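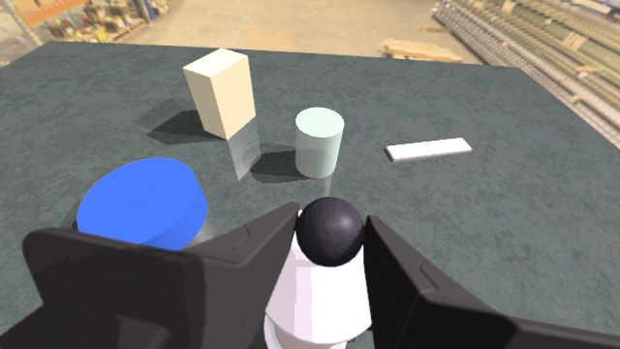
Wrist view in the simulator, fingers open, blue disc behind the left one.

Second round of gripper tests, 25 June 2019. I ran the Plornholm fingers against the Essien pair, 200 grasps each, same controller gains. The wide plates hide a lot of table from this camera – the disc loses its lower portion. Iddrisu Quartey wants the mount raised before we try the 400-grasp set. I would sooner change the finger profile first. Results in July.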